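Course handout 6: From grid to grasp – planning moves over a tip rack
Robot Software Lab, second term
Notes by Zdislava Vondráček, revised 2025-08-22

Last time we finished with a planner that could take the arm from any start pose to any goal pose without hitting the bench. Good! Now we ask it to do something small and fussy, and small and fussy is where the software gets fun. The task for the next two lab sessions is moving pipette tips between two racks. Everything you need is in the Furken repository, under the folder "tips".

1. Frames first

Please write down your frames before you write any code. You need at least these:

base – fixed to the foot of the arm
flange – the last thing the joint encoders know about
tool – the point midway between the fingertips
rack_L and rack_R – origin at the corner hole, x along the long side, z up

The transform from base to flange comes from forward kinematics and you can trust it. Flange to tool comes from your calibration in handout 4, so it is only as good as the afternoon you spent on it. The two rack transforms are the ones we estimate today. 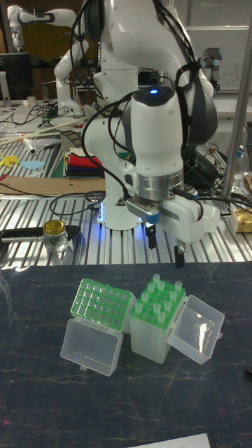
Figure 1. The two racks under the gripper. The left rack is empty; twelve tips stand in the right one.

Once rack_R is known, a hole is just a row and a column. Multiply by the pitch, push the result through the transforms, and you have a target for the tool. I love this step, because a whole grid of goals falls out of one pose and two integers. It also means one bad pose spoils the whole grid. A small error in yaw hardly shows at the corner hole and grows as you walk along the row, so test your estimate at the far corner first.

2. Finding the racks

Svetozár Kadlec's detector (the module is called Flisard) fits a plane to the rack top, finds the hole centers, and snaps a lattice to them. Two things to look out for:

Open lids. Clear plastic gives you glare in the color image and garbage or nothing in depth. Mask the lid region before the plane fit. If you skip the mask, the fit will happily tilt toward the lid and report a fine residual.

Filled holes. A hole with a tip in it looks different from an empty one, so the detector runs two templates and keeps the better score. We set the acceptance score at 68 out of 100. Try moving it in both directions and write down what breaks.

The output is a pose plus an occupancy table, one entry per hole: empty, filled or unknown. Keep "unknown" as a real value all the way through your code. Last April half the groups turned it into "empty" somewhere in a helper function, and the planner then tried to put tips into places it had never seen.

3. Splitting the motion

Plan each transfer as separate pieces:

travel – free-space motion at a safe height, joint-space planner, collision checks on
approach – straight line down in the tool frame, speed limit 89 mm/s
close or open – gripper command, wait for the status to settle
retreat – straight line up, same limit

The lids belong in the collision model too. Model each one as a thin box, hinged open, and pad it generously. Students nearly always model the racks and forget the lids – then the travel piece sweeps right through one on its way between racks.

The fingers are the other geometry problem. They have width, and in a dense rack the neighboring tips are very close. Before each approach, check the swept volume of both fingers against the occupancy table. If the default wrist angle fails, rotate about the tool z axis and try again.

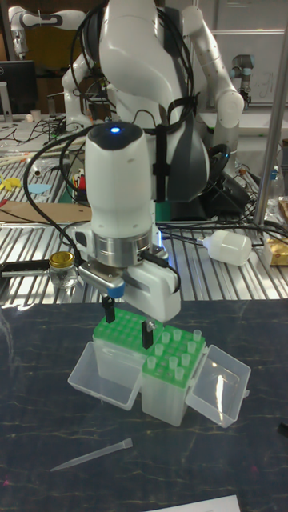

Figure 2. Low over the racks: one finger near the edge of the left rack, the other lower, among the holes of a green rack. Note the loose tip on the table in front.

Look at the loose tip and think about what your world model would say. The occupancy table has entries for holes and no entry at all for the tabletop. Přemysl Říha added an optional "stray" list to the state message for this, and I would like every group to fill it in, even if your planner does nothing with it yet.

4. Timing

The control loop gives you commands at its own steady rate, and perception comes in much slower. Never call the detector inside the control loop. Run it in its own thread, stamp every result, and reject anything older than 400 ms when you start an approach. Log the age either way; the plots are really interesting.

5. For the lab

a) Estimate both rack poses and report the error at the far corner hole.
b) Write the finger clearance check. Alžběta Jelínek has put 170 recorded occupancy tables in the repository for you to run it on.
c) Run one full transfer in the Zorlow simulator, then book a slot on the arm with Bořivoj Havlíček.

Bring your logs to the next session, including the ugly ones.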